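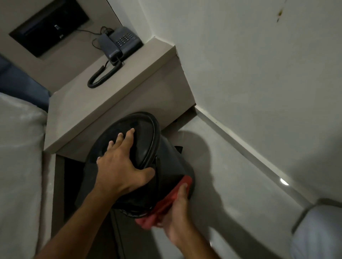 November, workshop notebook, glaze and casting side

Started at 7:40. Kiln 2 was down to 124 degrees on the display, so I left it closed and did the slip first. Old rule, but I write it again for the new people: we open under 100, also when the shop is waiting for the pieces.

Slip. The batch from Prakard is thicker than the one before. Same recipe on the label, same bag size, but the cup ran out slowly and at the end it was dripping in lumps. I added water in small portions and then two drops of deflocculant, mixed, waited, measured again. Better. I did not add a third drop. Last spring I added too much and the whole bucket became like yogurt after one night, and Imre still reminds me of it.

Casting. Soup bowls, the Pálfi shape with the straight foot. Poured the good molds only. Mold with the chip on the rim is now on the lower shelf with a pencil cross on it, please do not use it for orders. It makes a small step in the edge and we lose more time with sanding than we win with the extra bowl. Wall thickness after draining was fine on the sides and a little thick in the bottom corner. I think I drained them too flat. For the second pour I put the molds on the slanted board and the corner was cleaner.

Kiln 2 opened after 11. This was the test load for the blue rim bowls, cobalt under clear glaze. Notes by shelf:

Top shelf - color good, a deep blue, the brush lines still sharp. Two bowls have pinholes inside, near the center. Same place on both, so I suspect dust from the bisque and I don't blame the glaze. Did we wipe them with the sponge before dipping? I can't find it in the notes. Please write it down next time.

Middle shelf - the best one. I would sell all of it. The clear is even and the foot is dry where it must be dry. Cone was bent exactly as on the chart.

Bottom shelf - colder as always. Glaze a bit milky over the blue, and on one plate you can feel it with the finger, like fine paper. It may be saved with a second firing but then the blue can move. I put the plate aside for Szabolcs to decide, he has more patience for these things than I have.

The cone on the bottom was clearly stiffer than the middle one. I had this in September also and at that time I changed the soak from 10 to 15 minutes. It helped only a little. Next I want to try slower climbing at the end instead of longer soak. The controller program is number 4, I will save the new one as number 6 and leave 4 as it was, so we can go back.

Stamps. The new rubber stamp for the foot came from Clokora. The letters are nice but the ring is too wide for our small bowl, it goes over the curve and prints only half. For the dinner plates it is perfect. For the small bowl we continue with the old stamp until they make a smaller one. I wrote them an e-mail with the measured diameter of the foot, inside and outside. Ink is the same underglaze black, it survived the firing without spreading.

Item numbers. This is for the person who makes the product pages. The wide soup bowl is 297 in our list and in the printed list of the shop it is 279. Somebody changed two digits. The right one is 297, it is written on the mold itself in my handwriting and I checked the old order book too. The low bowl with the same pattern has no number yet. Please do not give it a number by yourself, wait for Szabolcs.

Also for the product page: the bowl holds less than the page says. I filled it with water up to the rim and weighed it, 953 grams of water, and on the page is written one liter. A customer will not fill it to the rim with soup, so in use it is even less. I would write the size to the rim and say so, then it is clear. And the photograph there is from the older version with the dots on the outside, we don't paint these dots since the summer.

Lunch. Imre Fülöp came by with the two jars of iron red from Roron. He says it is the same pigment as the one we used for the poppies, only the grinding is finer. I painted one test tile with three thicknesses: one coat, two coats, three coats. With one coat it is already dense when dry but this says nothing, the old red also looked dense and came out brown like tea. The tile goes in the next load, middle shelf, left side, next to a tile with the old red. On the back I scratched R1 for the new and P for the old.

Imre wants to use it directly on the Christmas mugs. I said no, first the tile. He was not happy but he agreed.

Second half of the afternoon. Trimmed the bowls from yesterday. They were a bit too dry on the rim, the plastic was not closed well on the window side. One cracked in my hand from the rim down and went to the reclaim bucket. The reclaim is nearly full and it needs to be pushed through the sieve before it starts to smell.

To do:
order stilts, the small size, we have almost none
new program 6, write it on the paper beside the controller
ask Szabolcs Illés about the milky plate and the number for the low bowl
wipe bisque with damp sponge and WRITE IT in the book
sieve the reclaim

Correction to the slip part: the drops were from the new bottle, and this one has a bigger opening than the old one. So two drops are more than two drops before. We should weigh it. I'll bring the small scale from home.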